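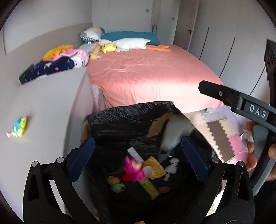
How a robot learns to tidy a bedroom

Vorkamel is a robotics club for children aged nine to thirteen. This year the club is doing a project called Rololix. The goal is a robot arm that can pick up small things in a bedroom and put each one where it belongs.

A bedroom is hard work for a robot. In a factory, the same part arrives in the same place every time. In a bedroom, a soft toy might be on the bed, on a desk or in the bin by mistake. It might be squashed or upside down. You know it is still the same toy. A robot has to learn that.

Learning by copying

One way to teach a robot is to write a rule for every movement. That would take a very long list of rules. The club uses a different way, which is called learning from demonstration. A person does the job and the robot's computer studies what the person did.

The person doesn't use bare hands. They hold a gripper, a tool with two fingers that open and close. It works much as a robot's hand does. A camera on the gripper records what is in front of the fingers. The computer can then match the pictures to the movements.

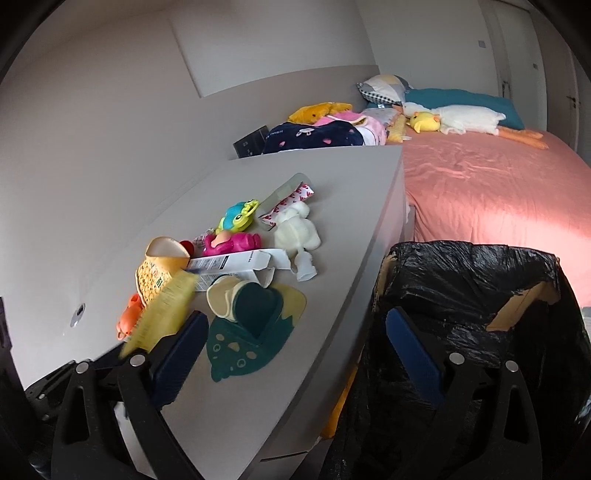 One go at a job is called a demonstration. Picking up a ball and putting it in a box would be one demonstration. The club plans to record 300 of them, and each one can last up to 20 seconds.

Different things need different grips. A ball can roll away if the fingers push it before they close. A bib is flat and floppy, so the fingers have to pinch a fold of it. A brush is easier to hold by its handle than by its bristles. Soft toys squash, and that helps, as the fingers don't need to be in exactly the right spot.

Who does what

There are 36 children in the club and they work in teams of 4. In each team:

One person holds the gripper.
One person chooses the next thing to pick up.
One person writes down what happened.
One person checks the recording.

They swap jobs so that everyone has a turn with the gripper. Mistakes are written down too. If something is dropped, the team marks that demonstration and does another one.

Words to know

Gripper: the part of a robot that holds things.
Demonstration: showing how a job is done, once, from start to finish.
Data: all the recordings and notes that the computer learns from.

Try it at home

Take a pair of kitchen tongs and put a sock, a ball and a spoon on a table. Move each one into a bowl. Then try it again with one eye closed.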